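Kumudini Jayasinghe
Buying a second two-arm cell: what went in the budget and what should have. Thread, because people keep asking me for the spreadsheet and the spreadsheet is not fit to be seen.

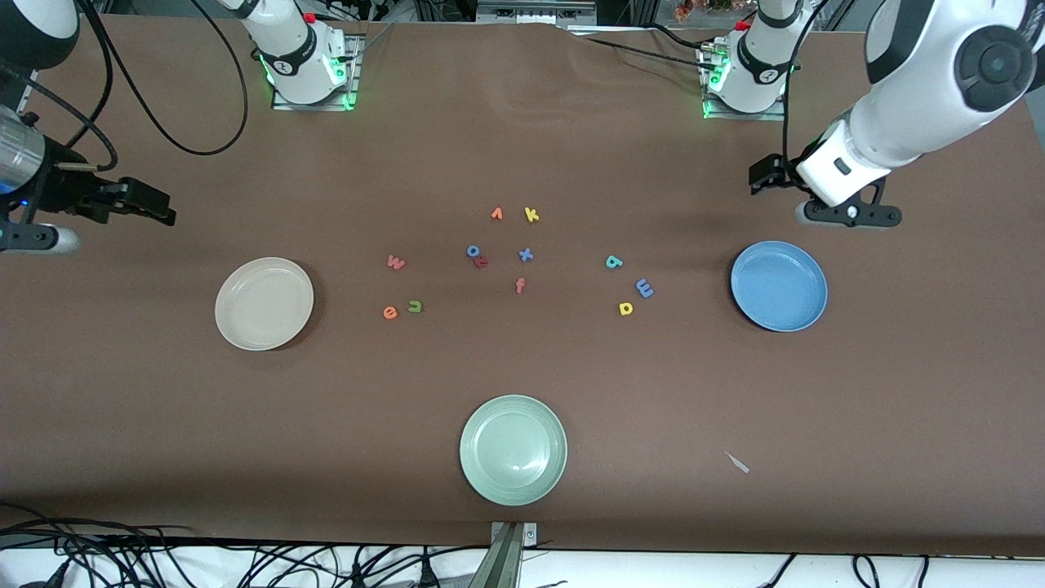

How much of the budget should go to the arms themselves?

Work on a little over half. The rest goes to mounting, grippers, cabling, computing, freight, spares and the hours of whoever sets it up. If your quote for the arms uses up the whole grant, you haven't got a project yet.

Some background. I look after equipment for a small manipulation group at Hellatton. We do tabletop sorting, mostly with two arms and cheap objects. Letters onto plates is the current task. Objects cost next to nothing. Everything holding them up does not.

We got three quotes. Samarakoon came in lowest on the arms and highest on everything else. Beka was dearer up front but included mounting plates, both power supplies and the first year of support. Farkton sent a one-line price and a brochure. I asked Farkton for an itemised quote and got the brochure again.

Line the quotes up on the same headings before you compare anything. Mine were: arms, controllers, end effectors, mounts, cables, software licence, freight, insurance in transit, commissioning, training, warranty after year one. Where a supplier left a heading blank I wrote "ask" and then asked.

Two of the blanks turned out to be "included". The others were "extra, price on application". Get that in writing before the purchase order, not after.

Grippers. Two-fingered parallel ones will do most tabletop work, and they are the part that wears. Budget for fingertips as a consumable. I put down a set per arm per term and we used more than that on the first cell, mainly from people teaching grasps too close to the table.

Cables. I allowed for the ones in the box. The ones in the box were the wrong length for our bench, which meant slack on the floor at one end and a stretch at the other. Longer power and network leads, cable trunking, ties and a few strain reliefs came to $1,170 across both arms. None of it was in the original budget.

If you can, measure the cable run before you order. Go along the path it will really take, around the back of the bench and down the leg, with the arm at full reach. Then add a bit. A straight line from A to B on a floor plan is no use.

Benches. Check what yours is rated for with two arms moving at once, since the static weight on the data sheet is the easy part. Ours needed bracing. The workshop did it as an internal job, so it cost us time and a few lengths of steel, but internal jobs still go on the cost centre here and I had forgotten that.

Table coverings. We use a plain matte one so the overhead light doesn't bounce around. It's cheap. Buy a whole roll and put the leftover somewhere people can find it, otherwise someone orders another roll in March.

Plates, letters, blocks, cups. I keep a separate line for task objects and I buy duplicates of everything on the first order. Colours get discontinued. If your experiment depends on a particular plate and it chips, you want the same one out of a cupboard.

Delivery. The supplier quoted 60 days. Ours left the warehouse on time and then sat in customs while somebody looked for a tariff code. Ask for the code with the quote and pass it to your freight people early. It's one email.

Also ask how the crates come off the truck. Our loading dock has no forklift after 4 in the afternoon. The driver arrived at twenty past. We paid for a second delivery and that went under "miscellaneous", a heading I would like to be rid of.

Commissioning. Beka offered two days on site. I tried to save money by taking one, and we spent the following week on the phone to them sorting out the calibration between the two arms. Take both days. Have the people who will use the cell in the room, with their calendars cleared.

Staff time is the line most often left at zero. A student setting up a cell is a student not doing the work the grant is for. I now cost it at 4 weeks of one person, and I tell the lead investigator so before they promise anybody results.

Risk assessment and guarding. What you need depends on your arms, your speeds and your safety office. Talk to the office while you're still choosing. They asked us for a stop button within reach of each operator position and a marked floor area. Neither was expensive, but the button had to match the controller, and that ruled out the ones we already had in the drawer.

Spares. My list for a two-arm cell: one gripper complete, fingertips, one of every cable, a spare power supply if the supplier will sell it separately, fuses, and the odd-sized hex keys that only fit the base bolts. We don't hold a spare arm. If one goes back for repair we run single-arm tasks until it's home again.

Someone asked about leasing. I priced it. For a project of three years or longer, buying was cheaper for us. For a one-year pilot I'd lease, provided the contract lets you drill your own mounting plate and doesn't charge you for scuffs. Read the bit about scuffs.

Someone else asked about second-hand. Fine for arms, if you can see the service record and the controller still gets updates. I wouldn't buy used grippers. I also wouldn't buy a used controller with a licence tied to the previous owner's account, having been offered one.

Contingency. Finance likes five per cent. I ask for ten and show them the list of things from last time. The list works better than any argument I could make - it has receipts attached.

Timing. Our capital round closes in January, when half the suppliers are on leave. Get your quotes in November and check they're valid for 90 days. One of mine expired over the break and came back higher because of the exchange rate.

On exchange rates: if the quote is in another currency, budget at a worse rate than today's. Our finance people have a figure they use for this and were pleased to be asked.

What I'd do differently: order the longer cables with the arms, take the full commissioning, and set the bench up and braced before the crates arrive. We had two very nice arms in boxes in a corridor for a fortnight while we waited on a welder.

I'll tidy up the blank version of the headings list and post it here once I've taken our prices out. Please don't ask me for Beka's discount, I've agreed not to share it.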